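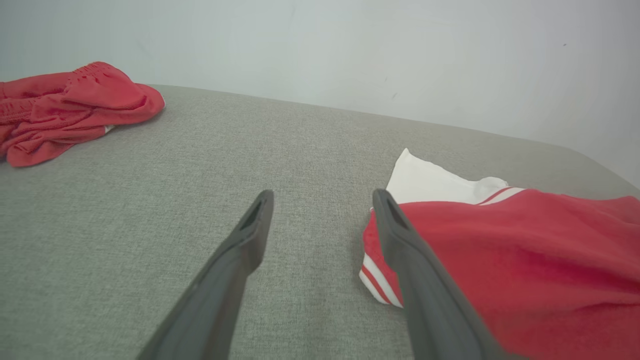 The old apartment in Rolleda was 1154 square feet, according to the lease. I never measured it. When I moved in I had a bed, a desk and a car full of boxes, and I used the second bedroom to store the flattened boxes. By the time I left, every closet was full and so was the second bedroom.

I moved out in January. The new place has one bedroom and a hallway closet that is mostly taken up by the water heater. It is on the second floor of a brick building on Kozma Street, closer to work, and the rent is low enough that I stopped doing math in my head at the grocery store. I have been asked a few times how the downsizing went, so I'm writing it down while I still remember it.

I started late. The lease was signed in early fall and I told myself I would do one closet a week. I did one closet. Then I did nothing until after Thanksgiving, when Lakshmi Thomas came over to borrow a card table and asked where the packed boxes were. I showed her four. She has moved a lot more than I have, and she told me to stop sorting and begin with the furniture, as the furniture decides how much room there is for everything else. I drew the new rooms on graph paper that night and cut out little rectangles for what I owned. The dining table did not fit anywhere. Neither did the big bookcase, unless I wanted it across a window.

The dining table went first. I listed it on Zuvomel for a price I thought was fair and heard from one person, who wanted to know if I would cut it in half. I lowered the price twice. In the end a couple with a baby took it for less than I paid for the chairs, and they took the chairs too. I was a little sour about it for a day. Then I found out how nice it is to have an empty dining room and I got over it.

The bookcase was a Coltovik, the tall kind with the crossbar in back. It had already been taken apart once and the screw holes were not in good shape. Valtteri Hirvonen from my building wanted it for his basement workshop. We carried it down the stairs in one piece with the shelves taped in, and it took most of an evening. He has paint cans on it now.

The books were harder. I had decided on one small bookcase for the new place and I was going to be strict. I kept what I had read more than once, what I had been given by family, and the cookbooks I use. I got it down to 112, and I do know the number because I was paying attention by then and it was more than the small bookcase holds. The extra ones are under the bed. The rest went to the library sale, except for a box of old textbooks the library would not take. I put those out with the recycling and felt bad.

Kitchen things I had expected to be a problem and they were not. I own five pans and I use three. I gave away the bread machine, the second blender and a fondue set I had been moving from cupboard to cupboard. I kept the big stockpot, which was a mistake – it lives on top of the refrigerator and I have to get a chair to reach it.

Paper took the longest for its size. I had a two-drawer file cabinet with tax returns, manuals for things I no longer owned, and every letter the electric company ever sent me. It took three evenings with the shredder, and the shredder had to rest every ten minutes or it would shut itself off. I ended up with one accordion folder. In the middle of all that I found my birth certificate, after having ordered a new copy in the summer.

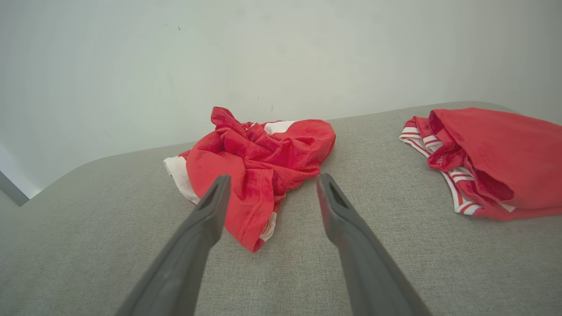
Clothes

I left these for last, and I don't recommend it. By then I was tired and wanted to keep everything just to be done deciding. My first pass through the closet took two hours and produced one grocery bag of things to give away.

The second pass went better. I took everything out of the closet and off the shelves, so that each item had to be put back on purpose. I had three piles: keep, give, and not sure. The not sure pile got as high as my knee. I put all of it in a suitcase, closed it, and wrote on a piece of tape that if I had not opened it by spring it would go. So far I have opened it once, for a sweater.

What I learned is mostly that I had been buying the same things over and over. I had many dark cardigans. I had two raincoats, neither of which keeps out rain. I had a good wool coat I never wore because the lining was torn, so I took it to the tailor near the post office. She fixed it in a week for less than a pizza costs, and I have worn it almost every day this winter.

T-shirts from races and work events are their own category. I kept the ones I would wear outside the house. A cousin offered to make a quilt from the others, and I have said yes, but I have also known her a long time and I am not clearing a spot for it yet.

Moving day

I hired two movers for the morning. They were done before lunch. It was odd to see it all go into a truck that still had room in the back. The couch was the one thing I worried about, since the stairs on Kozma Street turn halfway up, but they stood it on end and walked it around the corner without a mark on anything.

The cleaning took longer than the moving. I went back to the old place with a bucket and did the oven, the baseboards and the inside of the windows. There were dents in the carpet where the bookcase had been. I rubbed them with an ice cube, as I had read to do, and they came up partway. I got my deposit back minus a charge for a broken blind.

Money

I had set aside $3000 for the whole thing, including the overlap in rent, and came in under it. The movers were the largest part. What I made selling furniture covered the movers' tip and a new shower curtain. If you are planning to pay for a move by selling your old things, I would look at that plan again.

Where it stands now

The new apartment is quiet on the street side and less quiet on the other, where there is a school. I hear the bell at 8:15 and at 3:00. I eat at a folding table and I have had people over twice. There isn't room for more than four and I have stopped apologizing for it.

I do miss the second bedroom. I miss being able to close a door on a project and leave it there. If I want to wrap presents or fix a lamp, it has to be finished or cleared up before I can have supper. I also miss the light in the old kitchen in the late afternoon.

I still have two boxes I haven't unpacked. One is picture frames and the other is labeled "desk/misc" in my own handwriting. Valtteri is lending me a drill for the frames next weekend, if I can settle on which wall.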